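Skomon and Vashisht report results on grasping woven containers from paired camera views

BRESTTHORPE, July – Skomon, the manipulation research group at Brestthorpe, and its engineering partner Vashisht have released results from Prunotance, a method for teaching a two-finger gripper to handle woven baskets.

Open weave is hard on depth estimation. Gaps between strands return mixed readings, and a rim wrapped at regular intervals offers many near-identical edges to match.
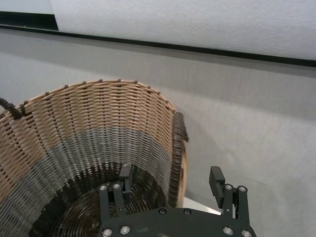
Prunotance does not build a full surface model. It estimates the rim as a single closed curve, then selects finger positions on either side of the wall. Handles are treated as separate grasp candidates and scored independently.

The model was trained on 3,000 grasp attempts using 2 camera views, one at the wrist and one at chest height. The wrist view supplies local geometry near the fingers. The chest view supplies overall shape and handle position – information often lost once the gripper is close to the wall. 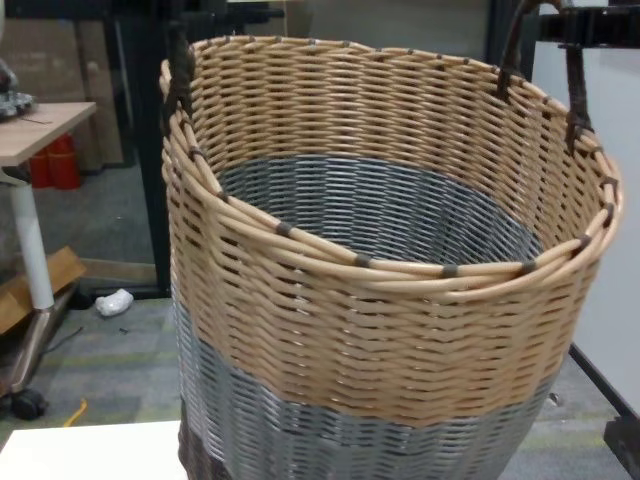

In a held-out test of 254 attempts, removing the chest view accounted for most of the added failures, chiefly on round baskets with color bands. Planning time for each grasp was 65 milliseconds with both views enabled.

The current release covers rigid and semi-rigid baskets resting upright. Soft bags and baskets with lids are outside its scope. Training code and the test protocol are available from Skomon on request.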